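Maths people wanted: come and write questions with me (part-time, from home)

Hello! I'm Chelsea Mellor and I run the geometry and measures side of Zustent, a small website where people go when they're stuck on their maths homework at nine at night. I'm looking for a few more writers for the spring and summer, and I'd much rather have people who like explaining things than people with a string of letters after their name.

We started out as a bank of worked answers for fractions and percentages, and over the years we've crept up through the whole of secondary maths. Algebra is in decent shape. Statistics is nearly there. Shape and space is where I need help, because it's the part our readers grumble about most and (I'll own up) the part I've been putting off. Volume, surface area, nets, plans and elevations, similar solids, all of that.

What you'd be doing

Each writer takes on a topic and writes 16 questions for it, each with a full worked answer. By full I mean that someone who missed the lesson could follow it. If you divide both sides by three, say so. If you've rounded, say where and to how many decimal places. I'd like the answers to sound like a patient older cousin at the kitchen table - friendly, a bit informal, never sniffy.

You'd send your first three questions to me before doing the rest. I read them with a cup of tea and send back comments, usually quite a lot of them, and please don't be put off by that! My own first batch came back with more pencil on it than ink. After that you carry on at your own pace and I check the lot at the end.

You'll type everything into Dotitz, our editor. It's a bit creaky with square roots but you get used to it, and there's a help sheet. Diagrams can be sketched by hand and photographed. Our illustrator redraws everything anyway, so a wobbly cylinder is no problem as long as the labels are right.

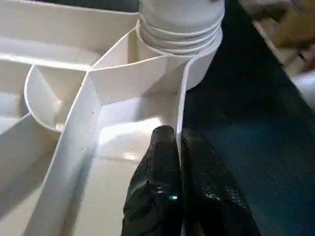

Surface area is the topic I'm keenest to fill, so if you're wondering which one to ask for, ask for that. Most of the questions we've got at the moment are about a cereal box or a tin of beans, and the readers can do those in their sleep. What trips them up is anything with an inside. Take a white plastic moulding like the one in the photo, with its thin upright walls and open compartments: how would you estimate how much plastic it took to make? Do you count both sides of a wall? What do you do about a ribbed cylinder, where the rings step outward a bit near the base - is it fair to call it a plain cylinder and move on, and how far out would you be if you did? I'd love a set of questions that starts with one open box and builds up to something like that, with sensible made-up measurements and a bit of chat about when an estimate is good enough.

The other topics going are nets of prisms, plans and elevations, frustums, and scale factors for area and volume. There's also bearings, which isn't really shape and space but has ended up on my list and won't go away.

Who I'm after

You should be happy with maths up to GCSE higher tier, and I mean properly happy, so that you can spot when a question has two right answers or none. Teaching or tutoring experience is lovely but I don't insist on it. One of our best writers fits kitchens. Retired teachers, students, parents at home, people between jobs, all very welcome.

You need to be able to write in plain English. You also need your own computer and a connection that doesn't fall over.

Please don't apply if you're planning to copy questions out of a textbook. I've read a lot of textbooks and I'll know.

Money and hours

It's £500 for a finished topic, paid in two halves: one when your first three questions are agreed and one when the whole set is signed off. Most people take a month or so over it, fitting it in round other things. There are no fixed hours and you'd be self-employed, so you'd look after your own tax. If we get on well there's plenty more to do, as I've got 43 topics on the wall and not many of them are ticked.

How to apply

Send me one question and its worked answer, on any of the topics above, along with a few lines about yourself. No CV needed. The question doesn't have to be clever. I'd be very pleased with an ordinary one about a fish tank if the explanation is clear and the numbers come out right.

Use the contact form on the Zustent site and put "shape writer" in the subject box so it comes to me and doesn't get lost among the homework. I'm reading applications as they come in and I'd like everyone started by May. I reply to every one, though it can take me a week or so when the exam season gets going.

If you've got a question before you apply, the same form will do. Mornings before eleven are when I'm quickest to answer.

Chelsea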